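Progress report to Bernuvano, second period
Project: Safe working rules for humanoid sorting cells, Ginstead site
Prepared by Snežana Matić, 26 Apr 2019

In this period we finished the first full draft of the site rules. It has 11 rules and was reviewed by Danjuma Ekpo and Mehwish Butt. Two rules were sent back for rewriting, both on who may clear a part from the belt while the hands are powered. The new wording is stricter: the operator must press stop, wait for the signal and only then reach in.

We have also agreed on the colour of floor marking and the place of the stop button. The labelling of bins is still open.

Of the training budget, 2,000 dollars remains unspent. We ask to carry it over to July, when Mudassar Khattak will run the operator course.

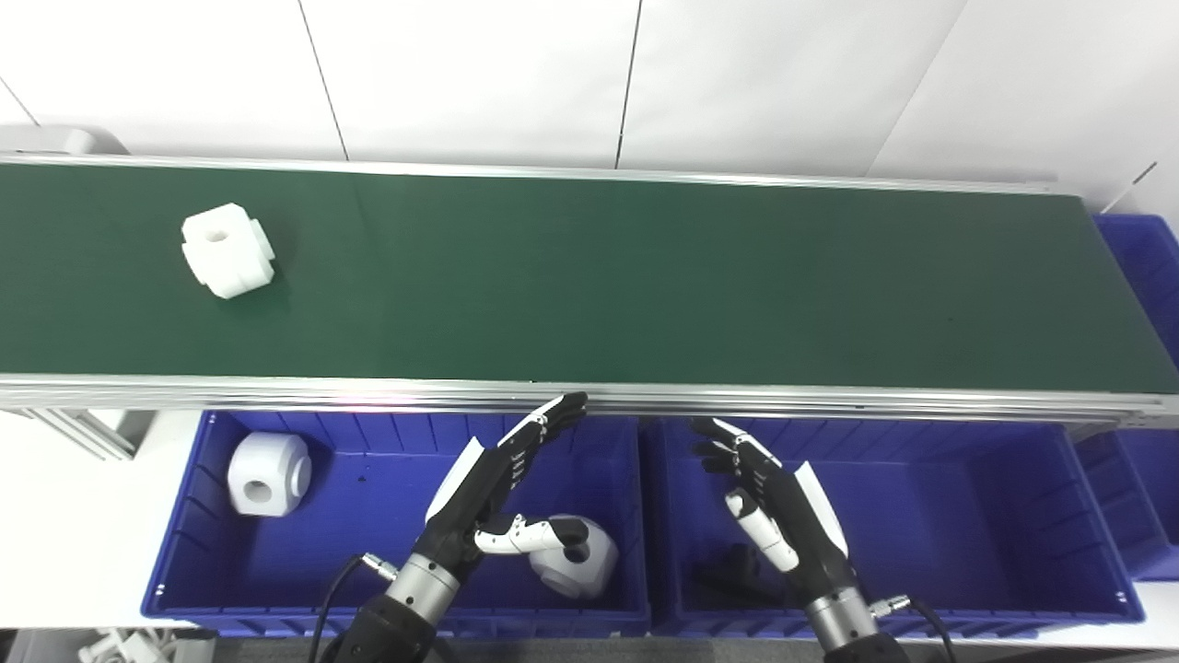 Figure 1. Sorting cell, with both hands at the front rail and one white part on the belt.

Rule 7 (resting position of the hands between parts) was tried over 400 cycles. The log sheets are with Sidra Baloch for checking, and I will send her comments with the next report.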